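Comparing Two Head Cameras and Two Grippers for Table and Drawer Tasks
By Leire Vallejo
1/31/21
14 shares | 3 comments

What we wanted to know

The arm in our lab came with one gripper and one camera and we were told to pick better ones before the spring group gets it. So the project was: 2 grippers, 2 head cameras, same tasks, see which pair to keep. The grippers are the Wukby (parallel, flat pads, stiff) and the Gillis (two soft fingers that wrap a bit). Cameras are the Gaillard wide lens and the Gurkholm, which is narrower but sharper. Controller stayed the same the whole time, we did not touch the gains after December.

Tasks were all thin flat stuff, on purpose. Everybody tests blocks and cups. Thin flat stuff is where both grippers looked bad in the first week, so thats where the difference would show.

Setup

Before running the arm on a task we recorded a person doing it with the camera worn on the head. Then the camera goes on the arm's mast at close to the same height and we run the arm. The person recordings do two jobs. They tell us whether the camera can even see the part that matters (fingertips, edge of the object), and they give us a grasp to copy. If you can't find the thumb in the human clip you are not going to find the gripper pad either.

Table is the long one with the wood-grain top, white chairs left where they are. We talked about clearing the chairs out and decided no, the spring group won't clear them either.

Task A, folder in drawer. Get hold of a flat brown paper folder lying in the open drawer and lift it clear.
Task B, sheet over table. Hold a thin bendy sheet by its edges over the tabletop, keep it from folding. 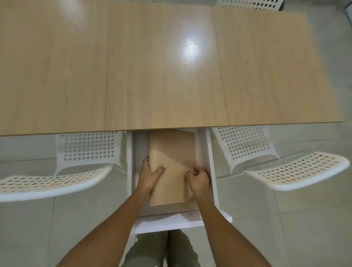

Task A is mostly a clearance problem. Drawer walls are close and the folder gives you nothing to grab from the top. A person goes in from both sides and gets a thumb on top, fingers down the side. Wukby can't do that. Its pads need a gap on each side of whatever they close on, and next to a drawer wall there is no gap. We ended up tipping the wrist and coming in at the long edge, which worked better but then the back of the gripper sits right in the camera view.

Gillis did better here. The fingers give when they touch the wall so you can be sloppy with the approach by a few mm. Bad side: it creases the paper. Not always, but enough that I'd write it down as a fault and not bad luck. Lowering the closing force helped the creasing and then it started dropping, so pick one.

Other problem for Task A was light. White drawer, arm shadow, brown paper. The shadow edge on the paper got picked up as the folder edge over and over by our edge finder. This was worse on the Gurkholm because it is sharper, wich we did not expect. The Gaillard blurs soft shadows enough that the threshold skips them.

Counts

920 frames labeled by hand for edge finding, across both cameras and both tasks. 142 grasp attempts with the arm. I'm not putting per-gripper percentages in because the attempts were not split evenly (the Wukby pads came loose and we lost a session) and it would look more exact than it is. Raw log is in the project folder, go look.

Task B

This one we thought would be easy. No walls, open table, object is big. But the sheet is nearly the same color as the table. Pale wood grain on top of pale wood grain. Both cameras had trouble with where one stops and the other starts, and when the sheet bows it catches the ceiling light and you get a glare spot on top of that. The tabletop does it too. So now there can be two bright blobs and a color match. The seams in the table were also getting found as sheet edges until we masked them.
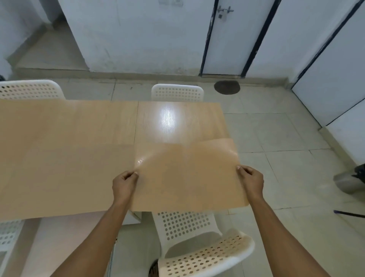
What worked best was not looking at the sheet edge over the table at all. Where it hangs past the near edge the background changes, so we look there first and then follow the edge back up. Gaillard is wide enough to keep that part in view along with both gripper positions. Gurkholm is not, you have to tilt the mast down and then you lose the far side of the table, and path planning wants the far side.

Grip on the sheet: Wukby wins, clearly. Flat pads on a flat thing. Hold it close to the corners and the bow stays even. The Gillis fingers wrap and put a twist in the material, then the sheet turns and there goes your edge again. With just one arm we had to clamp the other side of the sheet to a stand, so this is not really the two hand task, its half of it. Should have been clearer about that in the proposal.

Things that went wrong

- Head strap slipped in the first recordings, camera ended up looking more at the wearer's knees than the table. Redid them.
- Auto exposure. Turn it OFF. Any time a forearm moved over the white drawer the whole picture jumped. Fixed exposure after that.
- Camera clock and controller clock drifted apart. Noticed late. We lined them up by hand using the moment the gripper closes, good enough for this, not good enough for training anything.
- Wukby pads: glue let go. Used the screws that came in the box, which we should of done first.
- Gurkholm cable too short for the mast when arm is fully out. Extension made it drop frames.

What we'd pick

Camera: Gaillard for both tasks. Gurkholm is a nicer picture and I would still use it on a wrist mount, where the narrow view doesn't hurt.

Gripper: depends. Drawers and anything against a wall, Gillis. Open table and sheets, Wukby. If the lab can only keep one mounted I'd say Gillis with the force turned down, and put up with some drops, since a drop you can retry and a creased folder you can't. My partner disagrees and wanted it noted. Noted.

Not done

Wrist camera. Second arm. Diffuser over the ceiling light, which would cost almost nothing and might fix half of Task B. A darker sheet as a control, so we know how much of the trouble is color and how much is glare. Right now we can't separate them. Also nobody opened the drawer with the arm, it was open at the start of every run, so don't read this as a drawer opening result.

Mount drawings and the mask file for the table seams are in the same folder as the log. The mask only fits the current mast height. If you move the mast redo it.

Copyright 2021 Leire Vallejo | Contact | Back to top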